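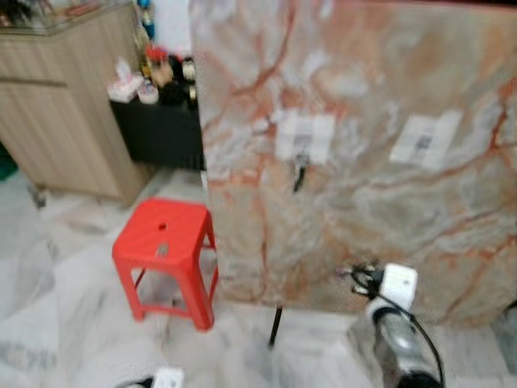
March, second stretch on the stool task, written up after supper with my feet on a radiator, so forgive the handwriting in the paper copy.

Setup same as before. Hulano is on the two-handed rig, head camera and wrist cameras all recording, me driving in the morning and Raluca after lunch. The instruction text we log with each episode is "move the red stool away from the marble slab." I know Vaughn wanted "clear the space beside the slab," and I do see why, but we already have a pile of episodes with the first wording and I'd like one clean batch before we start getting poetic with the language.

We recorded 50 and kept 48. The two I threw out were both mine. In one I let go of the left controller to scratch my nose (I'm sorry, it was unbearable), and in the other I started driving before the recorder had really started, so the episode opens with the arm already halfway there. Please, everybody, wait for the second beep. I say it to you all and then I don't do it.

Things I want to remember:

- Head camera blur. When the base is turning, the head view goes soft all over, and the labels on the slab turn into white rectangles with a dark smudge in them. For this task I don't mind. For the label task that Morfudd is planning it will matter a great deal, and I think she'll want a pause at the end of the base move before the arms do anything.
- The veins. I had worried that the orange veining would be too busy a background, and that the policy would latch onto it and not onto the stool. It's still a worry! All our episodes have the same stone in them, so as far as the model knows, "stool" and "orange lines" go together like bread and butter. Ask Hannelore whether we can get some episodes beside one of the plain slabs.
- Start poses. Raluca is much better at this than I am. She varies where the base starts, a bit left, a bit right, a bit farther back, and she writes it on the sheet. I kept drifting back to my favorite spot without noticing, and my rows on the sheet look like one row copied out over and over.
- Grasp choice. We had agreed on the edge of the seat. I caught myself going for a leg a few times when the approach came in low, and I left those in, flagged "leg" in the notes column. They're perfectly good grasps, only different ones, and I'd rather we decide about them together than have me quietly delete them some evening.
- Cable on the right gripper. It loops down past the side of the hand and I don't love it. I've put a strap on the shopping list.

The wrist view was the nicest surprise. With the fingers wide open there's a good clear look between them at whatever is ahead, floor and furniture and all, and I found myself driving from that screen more than from the head view, especially toward the end of an approach. The trouble is that if you come in off to one side, the right finger sits across the stool seat, and you're left steering by the legs and the crossbar and a certain amount of hope. 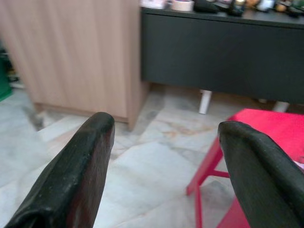
Suqin thinks I should stop avoiding the awkward approaches. Her argument, which she made at some length over the dregs of the coffee, is that a policy trained only on tidy, centered approaches won't have any idea what to do the first time it drifts off center, and that we ought to be recording the recoveries on purpose: come in wrong, back off, line up again, then grasp.

I grumbled, as those episodes take so much longer to drive, but I think she's right, and I've penciled in a block of them. They'll get their own tag, "recovery," so that Birnon training runs can leave them in or out.

For the next session, then: recoveries first while we're fresh, Raluca's start-pose sheet taped up where I can't pretend I didn't see it, and 42 more ordinary ones if the batteries hold. The target for the whole task is still 500. Spare batteries are on the charger by the door - please don't borrow them for the Steiner cart again, whoever that was.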